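The forty-day planner, and why I'm going back to the wall calendar

My sister-in-law is a planner person. She has the stickers and the little brass clips, and every November she starts talking about which one she's getting for next year. So when I complained at dinner that I never know what I'm doing from one week to the next, I should have seen it coming. By dessert I had agreed to try the Flalen method.

If you haven't run into it, Flalen is a way of dividing your day into blocks. You don't write a to-do list. You draw a grid, each block is a quarter of an hour, and every block gets a job. The book is 306 pages long, which seems like a lot for "draw a grid." The first two chapters are testimonials. There's one from a man who says he found 400 extra hours in a year. Found them where? He had the same year I did.

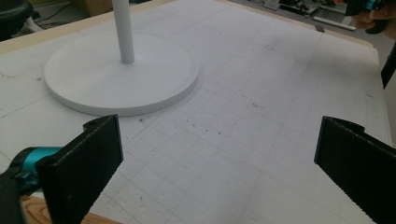

I read the whole thing anyway, mostly on the bus. The author, Rozália Sokol, writes well, and I'll give her that. She's funny about her own messy twenties and she doesn't yell at you. But she has a habit I've noticed in a lot of these books, where any trouble you have with the system gets counted as proof that you need the system. Fell behind by lunch? Your blocks were too big. Fell behind again? You haven't been honest about your mornings. I can't think of a result that would count against it, and that bothers me more than the price did.

The price was also not great. You can draw your own grid, she says so on page 7, and then there are many pages about why the printed Bitar pad is better. The Bitar pad comes with the lines already on it. That's the product.

I drew my own. For the first week I was pretty strict. Breakfast got a block, email got two, the walk to the post office got two and used four (there was a line, there's always a line). I kept erasing and moving things down, and by evening the bottom of the page was full of everything that had slid off the top. My husband asked what I was working on and I said I was working on the page.
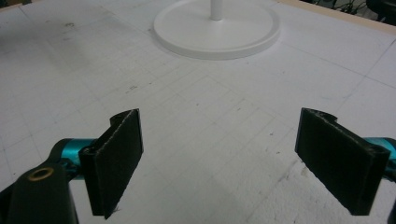 What the book never deals with is the ordinary wear of a day. Somebody calls. The dog throws up on the good rug. You sit down for a minute and it's dark out. In her sample pages every square is filled in neatly and stays that way, as if nothing had ever been set down on top of it. A real grid, once it's had some use, looks more like that white tabletop: the thin gray lines are still there, but some are fainter than others, and there's a cluster of smudges off on the left and specks scattered all over. I don't mind that at all. I just don't think you should sell people the clean one and then tell them the smudges are a character problem.

I did ask around to see if it was only me. Samer Hakim, who I used to work with at the county office, did the method for most of a year and swears by it. When I asked what had changed, he said he felt more on top of things. Fine, that's worth something. Then I asked if he got more done and he said he'd stopped thinking about it that way. He also started the method the same month his youngest went off to school, so I have my own theory about where his hours came from.

There's an app too, called Skimov, that fills the blocks in for you. I tried it for an afternoon. It asked for my contacts, my location and my "top life goal," in that order. I put down "dinner" and it scheduled a reminder for dinner at 2 in the morning. I took it off my phone.

Parts of it I'll keep. Writing down when I'll do a thing does help with the things I dread, like the insurance calls. I made the dentist appointment I'd been putting off since winter, and I probably have the grid to thank for it, or else the tooth. And I did learn that I spend a silly amount of time looking for my glasses.

But I've gone back to the free calendar from the hardware store in Skuradville, the one with the covered bridges. One big square per day. If something doesn't fit in the square, I figure I shouldn't be doing it that day. My copy of the book is on the shelf by the front door if anybody local wants it. Chapter four has coffee on it.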